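1/ Week three of teaching a robot to fold dish towels. My job title has the word "engineer" in it. My day is folding dish towels.

2/ The setup: you hold a plastic gripper in your hand, squeeze it, and do the chore as if that were your hand. The robot learns from the recordings. The towels learn nothing and neither, so far, do I.

3/ The target for August is 300 clean demos per task. A clean demo is one where you don't drop it, scratch your nose, or say hello to Rui Peixoto when he walks by with coffee. I have lost more demos to Rui than to gravity.

4/ We tried remote control first. You sit with two joysticks and drive the arm from across the room. Picking up a mug felt like parallel parking a boat by mail. Margarida Pinheiro was good at it. Margarida is good at everything and we've all made our peace.

5/ By hand is faster, but you learn strange things about yourself. I fold left over right. Shoshana Strickland folds right over left. The model, trained on both of us, picked up a corner, paused, and put it back down. I've never felt so seen.

6/ So now there is a Folding Standard. It is 2 pages long. Page 2 is about corners.

7/ Other rules we've added:
Move at the speed of someone who is being paid by the hour.
No fixing a mistake with your free hand.
If you sigh, start over (Conceição Carvalho's rule, and I don't think it's technical).

8/ Mid-afternoon at Namum, gripper in frame, waiting on the next take. The yellow plush on the windowsill has the best attitude in the building.

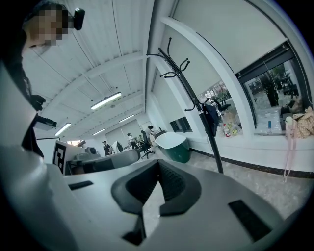
9/ Demo 1846 across all tasks went in the log today. It was a towel. I'd like to say I felt something.

10/ Ran the new policy on the arm after lunch. It folded one towel in half, very carefully, then folded it in half again, then kept going. We stopped it when it got to the size of a sandwich.

11/ Went home and folded my own laundry at demo speed, left over right, no sighing. Back on Sunday for mugs.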